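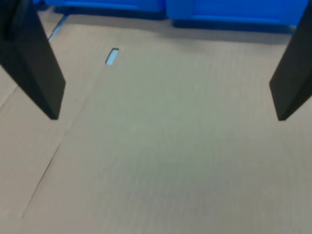 Item 4: cardboard sheet with the slot cut in it, blue showing through.

Westhorpe Toy and Book Library — minutes of the April meeting
Posted by Tamara Radu, Sunday
3 comments | 17 shares

Present: Tamara Radu (minutes), Haworth branch (two), Sorkcombe branch (one), and four from Westhorpe. Apologies from the Storkero van driver.

1. Last minutes
Agreed, with one correction. The shelving came from Sorkcombe, and we had put Haworth.

2. Move to the new room
The move is still on. We have 600 boxed items to shift and the van is booked for two trips. Haworth asked for a third in case the puzzles don't fit. Tamara to ask Storkero what a third would cost.

3. Money
Balance stands at 3,000 pounds before the van is paid. Packing materials to come out of this, up to 100 pounds. Tape is already bought.

4. Cardboard for packing
We talked about the flat sheets for a good while. The plan is to lay a sheet over the top of each layer so that nothing gets scratched and the next layer has something level to sit on. The one in the photo is plain light brown corrugated with a small rounded slot in it. Sorkcombe thought the slot would let dust in over the summer. Haworth wanted it left open, as you can see a bit of colour through it and tell what is underneath without lifting the sheet. Agreed to leave slots open for the move and tape over them on anything going into long storage.

It was also agreed that sheets should be laid with the ridges all running the same way in a stack, and that creased ones go underneath. Wet sheets to be thrown out — we lost a set of picture books to a damp one last year.

Offcuts are wanted by the Thursday craft group. Please don't put them in the recycling until they have had a look.

5. Labels
Labels to go on the side of the box, never on the sheet, as sheets get swapped about. Marker pen, capital letters, branch name first. Haworth has been using stickers and will stop when the roll is finished.

6. Returns
There are 17 items overdue, most of them from before Christmas. One more reminder to go out, then a phone call. No fines. Sorkcombe asked if we could say so on the reminder, and this was agreed.

7. Any other business
The kettle at Westhorpe trips the socket by the door. Use the other one.
Sorkcombe has spare scissors.
Keys for the new room not yet received. Tamara to chase.

Next meeting at Haworth, 7.30 pm, bring your own mug.

Comments (3) | Share this post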